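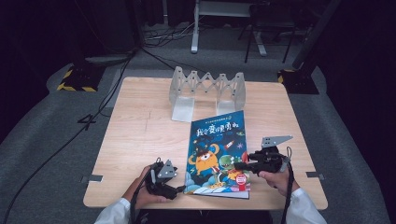

Davoud Asadi findet ja, Kinder sollten Bücher in der Sprache lesen dürfen, in der sie abends mit Oma telefonieren, und damit hat er mich vor Monaten an einem sehr langen Küchentisch überredet. Jetzt ist es so weit, und ich darf es endlich offiziell verkünden: Das Vorleseregal Patelo macht auf!

Zurkavine, 16. Juni 2018 – Ich schreibe sonst keine Pressemitteilungen, also verzeihen Sie mir den Ton. Patelo ist eine kleine Leihbücherei für Bilderbücher in vielen Sprachen, untergebracht im ehemaligen Schreibwarenladen Arabzadeh (die schöne alte Ladentheke haben wir behalten, die Klingel an der Tür leider auch). Zum Start stehen 1.174 Bücher in den Regalen, davon 200 zweisprachige. Auf Farsi, Türkisch und Chinesisch sind wir schon richtig gut aufgestellt, bei Polnisch und Tigrinya suchen wir noch – wer etwas abgeben mag, bitte melden!

Ausleihen kostet nichts. Jede Familie darf 2 Bücher auf einmal mitnehmen und vier Wochen behalten. Angefangen haben wir im März mit drei Umzugskartons in meinem Flur, und ich gebe zu, dass ich an manchen Abenden mehr gelesen als sortiert habe. Die Stiftung Draltance hat uns dann 500 Euro für Regalbretter gegeben, geschraubt hat Behrouz Salehi, und zwar so gründlich, dass die Regale vermutlich das Haus überleben.

„Mir geht es ums Mutigwerden“, meint Behrouz. „Wer sich traut, in seiner eigenen Sprache laut vorzulesen, der traut sich irgendwann auch in der anderen.“

Vorgelesen wird jeden Nachmittag um vier, von Eltern, Großeltern und allen, die Lust haben. Pressevertreter sind herzlich willkommen, am liebsten mit Kind und Lieblingsbuch. Fragen beantworten Davoud Asadi und ich direkt im Laden, Tee gibt es auch.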